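I've been putting off writing about the floor, mostly because I was sick of the floor. But it's November 2020, I've been home for what feels like nine years, and a few of you asked what happened after I posted that I was ripping up the carpet. So, the floor!

Quick recap if you're new. We bought the house in Liltow two winters ago and it came with beige carpet in every single room, including (I'm so sorry) the downstairs bathroom. The bathroom carpet went the first weekend. The rest stayed because we were broke and tired and it was warm on the feet. Then this spring I started working from the back room, and when you stare at a carpet eight hours a day you start to have feelings about it.

I pulled up one corner behind the door with a pair of pliers, just to look. You can guess the rest. Three evenings later the whole carpet was rolled up in the driveway and I was picking staples out of the subfloor on my hands and knees. So many staples. I wore through the knees of my good gardening pants and I'm still finding the little buggers in my slippers.

I had hoped for lovely old boards underneath, the way people on the internet always seem to find them. What I had was plywood, with somebody's phone number written on it in carpenter's pencil. I did not call it.

So then I had to choose something, and I am bad at choosing. I spent weeks on it. I had samples leaning against the baseboards, samples on the windowsill, one sample in the car for reasons I can't remember. I'd walk in with my coffee first thing and squint at them, and then again after dark with the lamp on, and I'd have a completely different favorite each time.

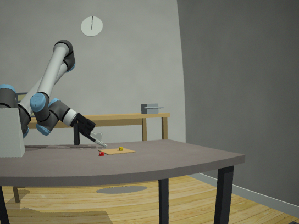 My sister-in-law voted for gray. My neighbor voted for gray. The guy at Jekuvby, the flooring place out past the car wash, voted for gray so hard that I think he must have had a warehouse full of it. And I get it, gray hides things! But the back room faces north and it's already gloomy by three in the afternoon once we hit December, and I kept coming back to a pale pine with knots in it. Knots are friendly. My grandmother's kitchen had them and I used to find faces in them while she did the dishes.

The quote for the pine was $1,099 delivered, just for the one room. I'd also gotten a quote from Ranasinghe, who do the whole thing for you, boards and labor and taking your trash away at the end, and that came to $3,548. I read that number out loud in the kitchen and the dog left. So I ordered the pine and told everyone I'd lay it myself.

A few things I learned, in no particular order:

- Let the boards sit in the room before you lay them. I gave mine 12 days, mostly out of cowardice.
- Buy the good knee pads. I bought the cheap ones, then I bought the good ones.
- Your walls aren't straight. Mine wander off toward the window like they've spotted a friend. Measure both ends of every row, especially the last one.
- Mix boards from different packs as you go, or you'll end up with all the knotty ones in one corner. I had to pull up two rows over this.
- Run the boards the long way. I dithered about it for ages and then just did it, and the room feels a good bit bigger for it.

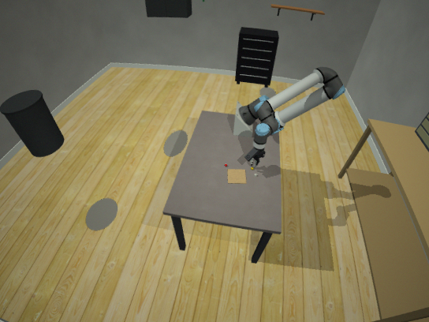
## The finish, or: how I nearly lost my mind

Laying the boards was fine. Slow, but fine – I got into a rhythm and listened to a lot of podcasts about shipwrecks. The finish was the part that got me.

I wanted it to stay pale. Pine goes orange if you let it, and I've seen it go *very* orange, like a sauna from the seventies. So I used a Wuteck oil with a bit of white in it, and the can said two thin coats. My first coat was not thin. It was sticky for ages, the dog got in, and there was a neat line of paw prints from the door to the radiator and back again. I sanded that strip down by hand and did it over, and there's one print left by the radiator that I've decided to keep.

The second coat went on with a rag and I was so stingy with it I had half the can left. Much better. If you're doing this at home, wipe it on, wait 30 minutes, and wipe off whatever hasn't soaked in. Then shut the door and put a chair in front of it if you own an animal.

It's been down a few weeks now. There are already two dents from when I dropped the stapler, and one board near the window that squeaks when I roll my chair back, which my coworkers can apparently hear on calls. I don't mind. I come down in the morning in my socks and it's a bit cold and I like it anyway. I should probably get a rug.

The hallway still has its carpet. I've been looking at the corner by the stairs.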